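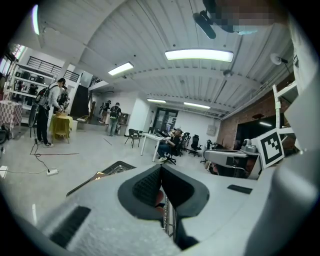 Redaktion Robotik-AG Pranham
Betreuung der Projektgruppe Greifen, Stand: 23. Februar 2026

Handgreifer einrichten und erste Aufnahmen machen

Die Anleitung richtet sich an alle, die neu in der Projektgruppe sind und mit dem Handgreifer arbeiten sollen. Vorausgesetzt wird die Einführung in die Werkstattordnung. Wer schon im Dezember dabei war, kann bei Schritt 3 anfangen.

Ihr braucht: den Handgreifer, einen geladenen Akku, eine leere Speicherkarte, ein Mikrofasertuch und das Gruppenheft.

Schritt 1: Finger prüfen
Die beiden schwarzen Gummipolster bilden in der Mitte eine V-förmige Kerbe. Seht euch die Innenseiten mit dem feinen Netzmuster an. Staub und Fäden mit dem trockenen Tuch abnehmen, kein Reinigungsmittel verwenden. Danach den Griff dreimal langsam schließen und öffnen. Hakt er, kommt der Greifer zurück ins Regal und der Fehler ins Heft.

Schritt 2: Laufweg festlegen
In der Halle liegen Kabel auf dem Boden. Geht die Strecke einmal ohne Greifer ab und legt fest, wo ihr steht und wo ihr ablegt. Steckdosenleisten nicht verschieben -- daran hängen oft auch die Rechner der anderen Gruppen. Zum Roboterarm an der Ziegelwand bleibt der abgeklebte Abstand frei, auch wenn der Arm stillsteht.

Schritt 3: Aufnahme einstellen
Im Programm Edwood ein neues Projekt anlegen und die Bildhöhe auf 720 stellen. Als Vorlage »Hendov« wählen. Die Deckenleuchten bleiben während der ganzen Reihe an.

Schritt 4: Greifen
Aufnahme starten, zwei Sekunden stillhalten, zum Gegenstand gehen. Langsam schließen, anheben, am Zielpunkt ablegen, wieder zwei Sekunden stillhalten. Eine Reihe besteht aus 14 Durchgängen mit demselben Gegenstand. Misslungene Griffe nicht löschen, nur mit »F« kennzeichnen.

Schritt 5: Sichern
Karte auslesen und den Ordner auf das Laufwerk Hegarty kopieren. Erst wenn die Dateizahl stimmt, wird die Karte geleert. Akku ans Ladegerät, Greifer mit leicht geöffneten Fingern ablegen -- sonst bekommen die Polster Druckstellen.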